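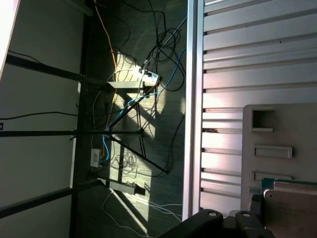 Oana, all - quick one before I have to give the cell back. The view dropout numbers are in and they're better than I thought, so I'll take your question first and dump the rest underneath. Short version: randomly blanking whole camera views during training helps, and it helps most for the wrist view. You can see why from any idle pose. Half of what the wrist camera gets is floor, sideways, with a hard bright band of sun across it and the stand's shadows over that, plus white cables in loops. None of it has anything to do with putting a memory module in a slot. The old policy was using it anyway.

Oana Pană wrote:
> Iñaki, I read the draft and I'm not convinced by the
> explanation in section 4. You say the policy "attends to
> background" but the only evidence is that it fails in the
> afternoon. Could be ten other things. Did you ever run it
> with the wrist view masked? And is 1584 episodes before or
> after you threw out the bad ones? Carmela asked me the same
> thing and I had no answer for her.
> Also please stop calling it Fikero in the text if it is just
> a dropout schedule. Reviewers hate that.
> O.

OK so, in order.

1584 is after filtering. Same set for both policies, same seed, same everything except the schedule. Will say so in the first paragraph of the data section, should have been there from the start.

Masked wrist view: yes, ran it last night. Old policy with the wrist masked at test time falls over completely, never gets to the slot. Fine, expected. But old policy with only the *background part* of the wrist view masked also drops, and that's the bit that was missing from the draft. Fikero policy barely notices. So I do think section 4 stands, just needs the right experiment in it.
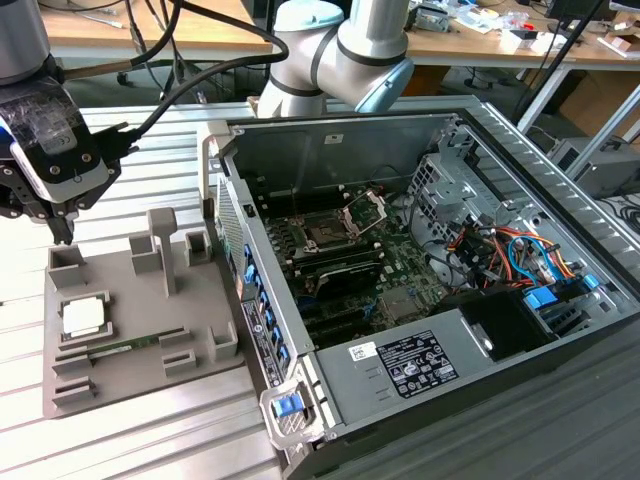
Protocol for the comparison was 63 rollouts per policy, morning and afternoon mixed, start poses drawn from the same list. Success = module seated and both latches closed, checked by hand, no partial credit. Purificación did the checking and wasn't told which policy was running. If she marked one unclear it counted as a fail, for both. Baseline failed 16 more times than ours over the full run. Not a huge gap but nearly all of it comes from the afternoon half, which is what the section 4 story would predict.

The processor we are leaving out of this paper. Covadonga wants it in, I don't, we can fight about it on the call. Placement tolerance is a different problem and teh dropout schedule does nothing for it that I can measure.
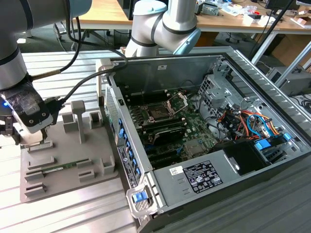 Pick pose is the other thing I wanted to flag. We had been starting the module from wherever the last person left it in the tray, and the episodes show it, there's a clear split into two clusters and the policy does worse between them. For the new runs it's always lying flat in one of the lower slots, between the gray holders, and the start pose varies on the arm side instead. The processor socket bracket stays lifted open throughout, so the policy gets the same board every time. I would like to vary that later but one thing at a time.

Failures that are left, from my notes:

- module tilts during the carry, one end catches first. Most common by far
- arm stops short above the slot and hovers. Timeout
- good insertion, latch not closed. Probably a force threshold thing, not vision at all
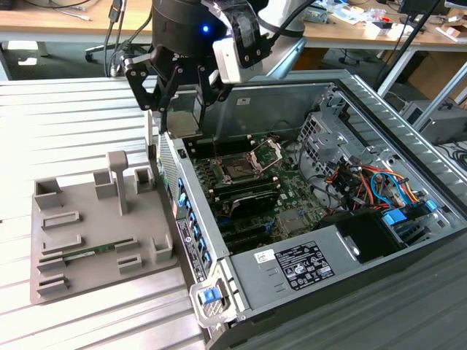
First one I think we can fix with more recovery data. Not more clean demos, we have plenty. Someone starts with a tilted module on purpose and saves it. Gallardo did something like this for the connector task and got a decent bump from very little data.

What I have NOT done: dropout on the fixed views only. Need that ablation, otherwise a reviewer will say it's plain regularization and they might be right. Two more training runs, can go on the Stoveck machines if nobody has them booked. Shout if you do.

Re the name - fine, out of the text, it stays as the folder name though becuase I'm not renaming everything.

Configs are in the usual place. Rollout logs later tonight.

Iñaki

Comments

Covadonga Moya: Did the fixed cameras keep the same exposure in the afternoon runs? If they were on auto, your morning / afternoon split mixes two things.

Iñaki Arroyo: Locked on the fixed ones. Wrist was auto, and yes I know. Adding a locked run.

Carmela Lozano: Thanks for the answer on the episode count. Could you put the number before filtering in the appendix too? And I have the Stoveck machines until the end of the month, but you can have the nights.

Purificación Lorente: For the record I marked two as unclear, one from each policy.

Stimum list archive | Contact the list owner | Copyright remains with the authors of each message | Back to top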